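Workshop notebook, 28/02/2026
Open day at Dustden, arm demo on the taped table 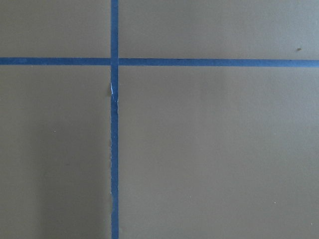
What does the arm need to know before it can put a part in the right zone?
Where the table is, where the zone borders are, and how far the part sits off center in the fingers. The first two come from the setup routine in the morning. The third comes from a short look at the part after pickup.

Notes written the same evening, cleaned up a little the morning after. Corrections welcome in the margin, initial them please.

Setup

Doors were due to open at ten. I was in at seven thirty and had power on the cell by eight. The controller came up with the same clock warning it has had since November. Cleared it and went on. Someone should replace the backup battery, I keep writing this down and then not ordering it.

The table has blue tape for the zone borders. One long strip goes through the crossing in a single piece and the cross line is two pieces butted up to it. The right piece sits a little lower than the left. For the demo this makes no difference. The program takes the borders from taught points, and the tape is there for the visitors. If we ever go back to finding borders from the camera it will matter, and then the cross line should be laid as one piece against a straightedge.

There is a torn spot on the left edge of the long strip just under the crossing, showing white. Visitors could see it from the rail. More important, white on blue is the strongest contrast on the table and the part finder likes strong contrast. I added a mask over the crossing in the vision job so it gets skipped. Mask is saved in the job called Nollow_open, not in the master. Do not copy it over the master without looking, it hides a strip of real work area on both sides of the line.

Also a small dark speck in the upper right zone, close to the cross line. Too small to pass the size filter. Left the filter where it was.

Light in the cell is even enough at the top of the table. The lower left zone is darker toward the bottom. Exposure went up one step and the dark end of that zone was usable after that. Gain untouched.

Taught the corner points by hand with the pointer. First pass gave a bad residual on one corner. I had the pointer in the wrong collet, so it was sitting long. Changed it, taught all the corners over again and the residual came down to where it normally is. Wrote the collet size on the pointer box with a paint marker.

The program

Same pick and sort we showed at Makell, with changes. The arm takes a block from the feed tray, holds it up to the fixed camera, works out the offset, and sets it down in the zone that goes with its shape. When a zone is full it stops and asks for a clear. At Makell the clear was automatic and people missed it, they thought the arm had made a mistake and was undoing it. This time the arm parks, the lamp goes yellow, and the operator presses the green button. People understood that right away. Keep it.

Speed was set at the reduced limit all day. I had a few requests to run it fast. Said no each time. The guards on that side are the open-day rail and not the proper fence, and the risk sheet is written for reduced speed only.

Approach height over the table was 100 mm to begin with. That is more than needed and it makes the cycle slow to watch. Lowered it by steps during the quiet first half hour and settled on 60. Lower than that and the fingers get close to blocks already standing on end.

Morning session

First group was a class from the technical school, then walk-ins. The class asked better questions than we prepared for. The ones I want to keep:

What happens if a block is put down across the tape. The arm doesn't know it is across the tape. It knows the center of the block is on one side of a line between two taught points. Showed this by typing in a shift by hand. The block went down straddling the line and the program counted it as correct. Good demonstration, I would plan it in next time.

Could it do the same job without a camera. Yes if the tray holds every block in a known position. We had the machined tray under the bench, so I got it out and ran a short batch with vision off. Slightly quicker per block. One of them asked why we bother with the camera then, and I handed over the machined tray and said to guess what it cost. Nobody came near.

Who teaches the points, and how long does it take. I do, or whoever is on the cell, and it is a quarter hour when the right collet is in.

Had two stops before lunch. The first was a finger collision on the tray lip. A block had been put in leaning by a visitor and the arm went for the high corner. The force limit caught it. No damage, fingers checked against the gauge. The second was me leaning on the rail switch.

Midday

Swapped the finger pads. The old ones had gone shiny and blocks were turning slightly on the close. You can see it in the offset log as a slow drift in angle through the morning, all in the same direction. New pads are from the Jardine box, softer than the last lot. Angle came back to near zero for the first batch and stayed there.

Didn't retape. I thought about it, but pulling the long strip would have meant laying all of it again with people coming in. Wiped the rail and the outside of the guard, ate a sandwich over the bench, restarted the controller to see if the clock warning would stay away. It did not.

Afternoon session

Busier, more families. Ran the slow sort with the talk, then let people load the tray. A child wants to load the tray in a pattern and wants the arm to notice the pattern. It doesn't. Could be a simple thing to add for next year, a message on the screen naming the shapes in order as it picks them.

The screen text is too small from the back of the group. I read it out loud for most of the afternoon and my voice was going by three. Either a bigger screen or fewer words.

Someone from a packing firm wanted to know whether it would handle bags. I said this gripper would not, and that suction might, depending on the film. Took a card, it is pinned over the phone. They asked about cycle time as well and I gave them the measured figure at reduced speed and told them what it was. Please don't give out the brochure figure to people like this. It is for the bare arm with nothing in the fingers.

One visitor asked whether the arm learns. Ours doesn't, it does what is in the job file. We had a short talk about that and I think the person went away a little let down. I'd still prefer to say it plainly.

Numbers

816 picks on the counter at close, taken from the controller and not from the screen. The screen counter resets when the job is reloaded and it was reloaded at least once after the mask change. I had guessed we would get about 1,000, so the talk takes up more of the day than I allowed for.

Log is on the shared drive in the Dustden folder, raw and with the warm-up picks cut out. The warm-up picks were with the machine empty of visitors and the approach height still changing, so don't use them for timing.

Missed picks are marked in the log with code 2. Most of them come from the back row of the tray. The tray had crept on its mat. I pushed it back against the stop when I noticed, late in the afternoon, and the misses in that row went away after that. Needs a clamp or a pair of dowels. I have dowels.

Packing up

Arm parked, brake test done, air off at the wall. Rail folded and behind the door. Vision job backed up under the day's name. Old finger pads are in a bag on the bench if anyone wants to look at the wear, otherwise bin them.

To do

Cut the torn tape back and relay both lines, straightedge this time. Check the taught points again once the new tape is down, so people watching see the same borders the program uses.
Order the controller battery.
Dowel the feed tray.
Lamp over the lower left corner, or move the one we have.
Copy the 60 mm approach height into the master job. Only that line.
Bigger text on the screen.
Put the straddled block into the talk, after the first full sort.
Return the long extension lead to the front office, it has their label on it.
Ring the packing firm back about the film.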